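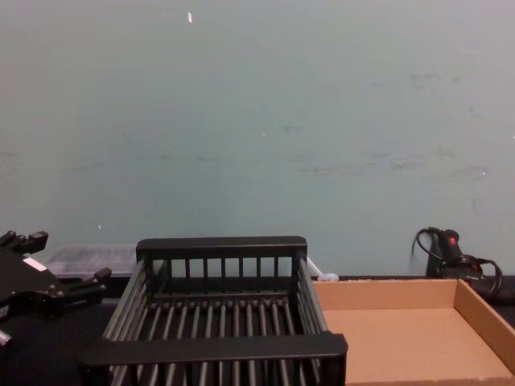
Hard water spots on everything, new to the area and losing my mind a little

Posted by Analyn Maglaya in Kitchen & Cleaning

Hi everyone! We moved out to Porkell in October from a city with lovely soft water, and I had no idea how spoiled I was. Every glass I wash by hand dries with a white film on it, the kettle has flakes floating in it already (my mother-in-law pointed them out, thank you very much), and the kitchen faucet has grown a crust. I've tried more dish soap, less dish soap, and very hot water, which seemed to make it worse. The town's report puts our hardness at 315, and I gather that's a lot. We rent, so I can't put in a softener without a long talk with the landlord. Is there anything a renter can do — or do I just buy cloudy glasses on purpose and call it a style?

3 replies

Bahman Alipour
Vinegar.

Yatziri Cortés
Welcome to town, Analyn! I've lived out here for years and my glasses were a disgrace for the first two of them, so please don't feel bad. The film is minerals left behind when the water dries, so the trick is not letting it dry there. I wash, rinse, and go straight in with a clean cotton towel while the glass is still warm. For the film you already have, soak the glasses in equal parts white vinegar and warm water for half an hour, then rinse well. If they still look cloudy after that, the glass may be etched, and I'm sorry to say etching doesn't come out.

For the kettle, fill it halfway with the same mix, bring it to a boil, let it sit until it cools, and then boil plain water in it twice before you make tea. I forgot that last part once when my sister was visiting and we still talk about it. On the faucet, wrap a vinegar-soaked rag around the crusty part for an hour — but check the finish first, some of the brushed ones don't like it.

Omid Nouri
Agree with Yatziri on the towel. I'd also ask your landlord anyway. Mine said yes to a small softener under the sink when I offered to split the cost, and my half came to $87.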